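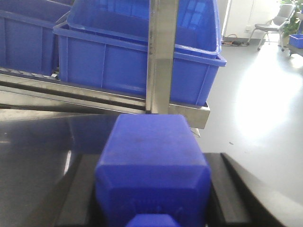
Blue plastic, held upright between two black gripper fingers.

Home Tubers Growing Notes About Us Delivery Contact

About Floltora

Floltora grows and sells the root crops of the Andes for gardeners in Britain. We offer oca, ulluco, mashua and yacon, and a small number of potatoes which are not in the usual catalogues. Our fields and our office are at Birthorpe, on the land which everybody in the village still calls the Wickramasinghe yard, after the family who kept glasshouses there before us.

The business was started by Abelardo Villca and Socorro Cárdenas. Abelardo grew up in a family of potato farmers and came to England to study soils. He missed oca very much, especially the way his grandmother left it in the sun for several days before cooking, so that the sour taste became sweet. He found some small pink tubers in a shop, sold for eating, and planted them in the garden of his rented house. He did it at the correct time in spring and he watered them well. In September he dug one plant to see, and found only white roots. He thought that it had failed and he dug all the others also.

We tell this story because many of our customers have done the same thing. Oca waits for the short days. It begins to make its tubers only after the autumn equinox, and most of the growth comes in the last weeks, when the garden already looks finished. If the frost kills the leaves, one should still leave the plant two or three weeks in the ground, as the stems continue to feed the tubers. Our own harvest is in December, with cold hands.

Socorro joined him in the second year. She had worked in the accounts of a textile company, Linine, and she is the reason that our labels are correct and our invoices arrive. She also does the selection. Every winter she chooses which plants will be kept for the next planting, and in this she is stricter than any of us. A plant with beautiful colour but few tubers is eaten at lunch.

What we grow

At present our list has 49 named varieties. More than half of these are oca, from white and yellow to a red which is almost black. Some of them differ only a little in the kitchen, and we say so in the catalogue when this is the case. We do not think it is fair to sell a person five kinds of oca if they will taste the same in his soup.

Ulluco is the most difficult of our crops. It does not like heat, it does not like drought, and slugs like it very much. In a dry summer the yield can be so small that you receive back only a little more than you planted. We continue to sell it for those who have tasted it and understand why a person would take the trouble. For a first attempt we recommend mashua, which climbs a fence like its cousin the nasturtium and asks for almost nothing. The taste is peppery when raw and becomes quite different when it is roasted. Not everybody enjoys it. Please try one or two plants before you order a whole row.

Yacon we send as pieces of crown with growing points, from early spring. The large brown roots that you eat will not grow again if you plant them. We receive this question every year and it is a reasonable one, so it is answered also on the page of Growing Notes.
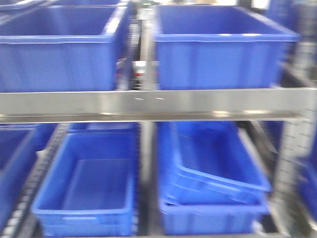
Our potatoes came later. Rigoberto Huaranga, who manages the fields, wanted to know if the long, knobbly kinds from the mountains could be made to give a crop before the blight arrives. The answer until now is sometimes. Those which succeed go on the list after three good seasons, and those which do not succeed remain in his trial bed, where he is very patient with them.

The growers

We could not produce enough alone. Nearly 70 gardeners in different parts of the country now grow a variety or two for us, and in this way a bad summer in one place does not finish a variety for everybody. They are allotment holders, a retired couple with a walled garden, one primary school, and several people who began as customers and wrote to us with corrections.

Each grower keeps a small book with the dates of planting, first frost and harvest. Pichit Duangkaew collects the books in January and makes from them the tables which you find in the catalogue. When we write that a variety is suitable for the north, it means that a person in the north has grown it and has written down what happened.

If you would like to become a grower, please write to Pichit in autumn, when he has time. You need a bed which has not had virus problems and you must be willing to pull out a plant which looks sick, even when it is your favourite. We pay for what you return to us at a price agreed before planting.

Health of our stock

Tubers carry virus from one year to the next, and old varieties often carry several. We test our mother plants, and we keep them apart from the field crop under fine mesh. We cannot promise that a tuber is free of everything. We can tell you what was tested, and when, if you ask us with the variety name and the number on your label.

Visits

The yard is a working place and has no shop. We open on one afternoon in spring for the tuber exchange, and once more after harvest for the tasting, when Brayan Castaño cooks everything in the outside oven. He will also show you how to sun your oca on a window sill, which in this country takes longer than it should. Dates are sent with the newsletter. Please wear boots. The lane from the church is narrow, so come on foot or by bicycle if you are able.

Orders are sent from February until the stock is finished. We pack by variety and not by customer, so a mixed order can need a few days more.

Comments

Marjoram Hill: I dug mine up in September too! Wish I had read this page first. Second try this year, leaving them well alone.

tk_allotment: Is mashua ok in a big pot? I only have a balcony.

Floltora: Yes, in the biggest pot you can carry, and give it strings to climb. It must not dry out in summer. Pichit

Gwen R: We came for the tasting. The red oca roasted with salt was lovely, the mashua I will leave to my husband.

oldspade: Your page says yacon crowns from early spring, do they need to be kept warm when they come? My greenhouse has no heating.

Floltora: Keep them free from frost, in a pot of slightly damp compost. A cool room in the house is enough until the shoots are well started. Socorro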